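Home Skills, block 2 - Washing up, draining, putting down
Handout for the Tuesday group. Notes by Shazia Orakzai

Read before you come. These are my own teaching notes tidied up a bit so excuse the shorthand. Shahzad Kiani takes the second half.

What we're covering

Surfaces first. Then cups and tumblers, draining, drying, the cloth question. Pans are next block, please don't bring pans.

1. The surface

Everything starts with where you're going to put things down. People run the water, wash three cups, turn round with wet hands and there's nowhere to put them. So they go on top of the post. Clear the table before the tap goes on.

Clear means clear. Move it all to one end or off altogether. Then wipe:

- crumbs first with a dry cloth or the side of your hand
- damp cloth, wrung out hard, long strokes away from you
- fold the cloth to a clean face, go again
- dry cloth last

Plain matt surfaces are kind to work on but they hide things. A grey one especially. Grease doesn't shine on it the way it does on a gloss worktop, so you have to feel for it with the flat of your hand. Specks do show, little white ones, dust or lint off the cloth mostly. Get down low and look across towards the window, you'll see far more than you will from above.
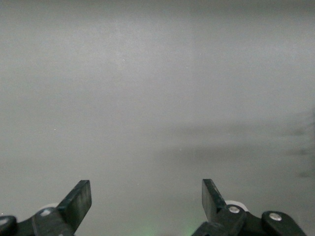 Then there's the question of how much spray. Less than you think. Two squirts does a small table. Most of the smeary tables I get shown in October when the new group starts are smeary from too much product and a cloth that was never rinsed. Warm water and a drop of washing up liquid is enough for nearly everything in this block. The Goker spray under the sink is for the hob, leave it there.

Joins. If your table or worktop has a join in it, run the cloth along the join and then across. Water sits there. Old crumbs too.

Cloths: one for surfaces, one for dishes, never swap. Ours are blue for surfaces and white for dishes. At home do what you like but keep to it. Wash them hot, dry them opened out. A cloth left in a ball in the sink smells by the next morning and then so does everything you wipe with it.

2. Washing cups and tumblers

Order of washing, same as last time: glasses, then cups and tumblers, then cutlery, plates, greasy things last. Change the water when it goes cloudy or when you can't see your fingers at the bottom of the bowl.

Plastic tumblers need a word to themselves. Mehwish Qureshi asked last session why hers always feel greasy even when she's just washed them. Three likely reasons:

- washed after the greasy things, in the same water
- water not hot enough
- scratched inside. Scouring pads do this. Once the inside is rough the film gets into the scratches and won't shift

So soft sponge only on plastic, no green scourers. Wash the outside as well, and the base, people forget the base. There's often a little rim underneath that holds old water. Thumb and cloth round it.

Tea stains: spoonful of bicarb, splash of water, rub round with a finger, leave while you do the rest, rinse. Don't use neat bleach on cups. Pale colours stain sooner than dark ones, so yellows and light greens want doing more often.

Smells (squash, milk, soup that somebody has had in a beaker): fill to the top with warm water and a bit of bicarb, leave 20 minutes, pour out, wash again as normal. If it still smells after two goes then it's the plastic itself and I'd use it for pens.

Rinsing. Yes you have to. Suds left on dry to a film. A second bowl of clean warm water is fine and uses less than a running tap. Dip, turn, out.

3. Draining

Here we had a long discussion last time and I said I'd write it up properly.

Upside down flat on a tea towel - what most of you do. Works, slowly. The air inside is shut in and the rim sits in its own puddle. You lift it up later and there's a ring of water on the cloth and fog in the cup. If you must, lift one side onto a folded edge of the towel so there's a gap.

Upside down on a wire rack - better. Air gets in from below, water drops through. Needs something under the rack to catch it, a tray or a folded towel, or your nice wiped table is wet again.

On its side on a wire rack - Fouzia Mughal does hers like this and there were words about it. My view: alright for light tumblers that keep tipping over when stood on the bars. A tapered one lying down does tend to settle with the rim lower or higher depending on the rack so look which way it's gone. You want the mouth a bit down. If it's tilted back the last spoonful stays in the bottom and you find it when you pick it up, usually down your sleeve. Also they roll. Lay them so they sit in the slots between the bars, not along the top of one.

A plain oven or cooling rack is perfectly good for this, you don't need a special dish drainer. Ladder type with bars all going one way holds cups quite well. The fine grid sort is steadier for small things but a pain to clean. Whatever you use it must be washed too! Every week at least. Racks get a grey slime where the bars meet the frame. Old toothbrush.

Check black coated racks for chips. Once the coating goes they can rust and that will mark your cups and your table. Soomro do a cheap one, the Meronik is heavier and sits flatter, I have no strong feelings. Anything with feet. A rack lying dead flat on the table hardly drains at all.

Don't crowd it. Cups touching each other stay wet where they touch. Five on a small rack is too many, wash in two lots.

Wooden things. Spoons, rolling pins, rods, handles, anything bare wood - wash quick, never soak, wipe straight away, then dry in open air. Across a rack is fine so long as air gets all the way round it. Dont park a wet cup on top of a wooden thing or a wooden thing under a dripping cup, it'll take the water up and go furry, and in time split. Keep the wood to one end and plastics at the other. Turn it over halfway.

Practice task A: lay out your rack with two tumblers and one wooden item. Look at it from directly above. Where will the water go? Then move whatever needs moving.

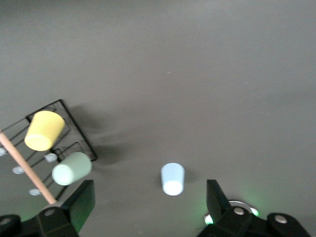
4. Drying and putting away

Air drying is cleaner than a tired tea towel. But you won't always have time so:

- fresh towel, dry, not the one you wiped your hands on
- dry the inside first, push the towel in and turn the cup round it, not the towel round the cup
- outside, then base
- rim last, and run a finger round to check

Stand dried tumblers on the table right way up for a few minutes before they go in the cupboard. Plastic holds a bit of damp even when it looks done. Stack wet ones and they stick together, and then you get that stale smell. If two are stuck - cold water in the inner one, stand the outer in warm, wait, twist gently. No knives. Samina Mughal has the scar.

In the cupboard: right way up or upside down? Up to you. Upside down keeps dust out, right way up keeps the rim off the shelf. If your shelves are clean it dosen't matter much. Do not stack more than three high, they tip when you reach behind.

Rack goes away too once it's dry. Shake it over the sink, wipe the frame and each bar, stand it on its edge. Then wipe the table underneath, it'll have dripped even if you used a tray. Same wipe as in part 1, damp then dry.

5. Shahzad's half

Setting down and picking up. This sounds daft but most breakages in the group have been at this point and not in the sink. Notes from him, I've only typed them:

Look at the spot before your hand gets there. Base edge down first, then lower. Let go when it's steady and not before. Take hold round the middle of a tumbler, not the rim, fingers out of the inside once it's clean. From a rack lift straight up until you're clear of the bars, then across. People drag sideways and take the whole rack with them.

Anybody with a weak grip or sore hands: damp cloth under the rack stops it sliding. Rubber shelf liner is better still, cut to size. Put the rack on the side of your stronger hand and leave the rest of the table clear so there's somewhere to go. Light plastic is easier than mugs for practice. Use both hands, no shame in it.

Practice task B: in pairs. One lifts from the rack to the table, the other watches and says nothing till the end. Swap. Then do it again with your other hand.

6. For next time

Try one of the draining methods at home that you don't normally use. Same cups, same spot. Write down how long till they're properly dry inside, by touch. We'll put the results on the board.

Bring: one tea towel, clean. One plastic cup or tumbler you've got a complaint about. The Dreltance leaflet on washing up liquids if you still have it, I'm short of copies.

Room is open from half past nine, we start at ten. Sleeves you can roll up please.

S.O.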